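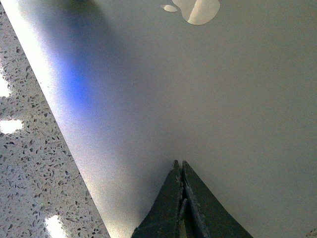

Lab day at Tarnine, 5/2/25

I finally got to see the Tarnine place in Hurnel! I'd had my name down for the open day since last July, when they ran out of spots before I'd even found my glasses, so this year I signed up the minute the page went live. It's a 90-minute drive for me each way and I'd do it again tomorrow.

The building itself isn't much to look at (long, low, next door to a tile warehouse) and the parking is terrible. Go early. I ended up down the street by a sandwich shop, which worked out fine because they do a very good egg salad.

There were several rooms open, and most people piled straight into the big one with the mobile machines. I'd read up a little beforehand and wanted the bench cells, so I peeled off down the hall and got in with a small group led by Rafia Afridi. She looks after the two-armed cell they call Rennie. I'd guess she's given the talk a lot of times, but she still got excited in the middle of sentences, and I liked her right away.

Rennie is a pair of arms that work over a gray speckled counter, with a pale curtain hung behind. The job they have it on right now is laptops. Opening them, mostly. If you've ever tried to open one with your sleeve pulled over your hand you'll have some idea why that's hard. The lid is thin and smooth, there's hardly anything to get hold of, and if you only push on one side the whole computer slides away from you. So each arm takes an end of the lid.

What I'd come for, though, was the upkeep, and Rafia was happy to go there. I fixed copiers for a living for a good long while, and I always want to know what wears out first. I asked her before she'd finished saying hello, more or less. She laughed and said "fingers."

Each gripper has two, long and tapered, coming together at the tips. They take all the rubbing. She let us lean right in with a flashlight to look at the inner edges, where they've gone pale and scuffed up, and there were little nicks here and there too. She writes down the count every time a set goes on, and this one was at 340 picks that morning. She doesn't change them on a number, mind you. She changes them when they start to slip on the test card, which is a strip of plastic she closes the fingers on and tugs by hand. I loved that. All that machinery and the test is a tug! 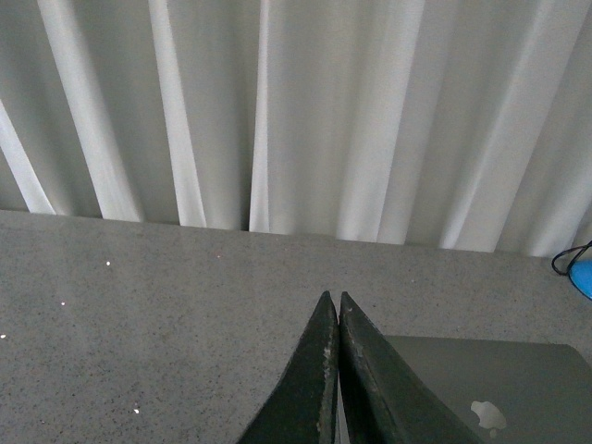 Fingers nearly closed over the counter, lid shut on the laptop. Look along the inner edges for the wear.

Swapping a set went like this, as near as I could scribble it down. She parks the arm up and clear, and kills power to the gripper at the switch (and checks it's off, which I was pleased to see, having once not checked on a copier). The old fingers come off with a hex key. She wipes the mounting faces with a dry cloth, then looks at them sideways under the light for grit. New fingers on, screws snug but not tight. Then she closes the pair by hand so the tips find each other, and only after that does she tighten up. A fellow in our group asked why not just tighten them first and adjust later, and she said she'd tried that and ended up with tips that crossed like a bad pair of scissors.

Then comes the camera. There's a small one at each wrist looking down past the fingers, so the tips are always in its view, and after a swap she brings up the live picture next to a saved one from the last good setup and compares where the tips sit. If they're off she goes back to the screws. She doesn't like fixing it in the software. "Then I've got two things wrong and they agree with each other," was how she put it, and I've been repeating that to my wife ever since.

She also wipes the camera windows at every swap. Fingerprints, mostly hers.

Glare came up too. Overhead lights bounce off the counter, and they bounce off a metal lid even worse, and a wrist camera that's tilted down close to all that can end up with big white blobs where the edge of the lid ought to be. I asked if they'd thought of a matte cover for the counter. They've got a sample roll on order and she has doubts about it, mainly because it'll show every scrape.

Hamish Strachan came in partway through with a coffee and took over for the arms themselves. He's the one who does the bigger repairs, and he's a quieter sort, but he warmed up once the cables were mentioned.
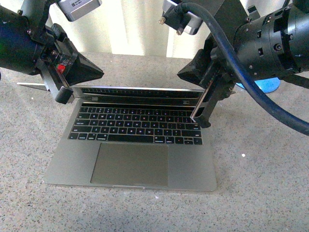 Cables are his main headache, he told us. A loop has to be long enough for the arm to reach across and twist over, and short enough not to snag on anything or hang down where the fingers want to be. He does a slow run to both ends of the reach after any work at all, one hand near the stop button, just watching the cable. He had a story about a connector that worked itself half out and gave them a fault only when the left arm was turned a particular way. It took him two days to find. I had a paper tray sensor do the same thing to me in a dentist's office, and I told him so, and we were off for a bit. Sorry to the rest of the group!

Screws get a going-over every 300 running hours. He puts a stripe of paint marker across the heads of the ones he worries about so he can see if they've turned. Same as we did. I don't know why that made me so happy.

A few things I didn't get to: the Stiseck room, which had a line out the door, and the talk at the end, which I missed the first half of and couldn't follow the second. There was a handout on finger materials, and I took two, if anybody from the repair club wants one. They're on good paper.

If you go next time, wear shoes you can stand in, because there's nowhere to sit in the bench rooms at all. The restroom is past the front desk on the left, and the coffee was free. Rafia said they'll probably have a different job on Rennie by then, and that it might be jar lids, which I'd pay money to see.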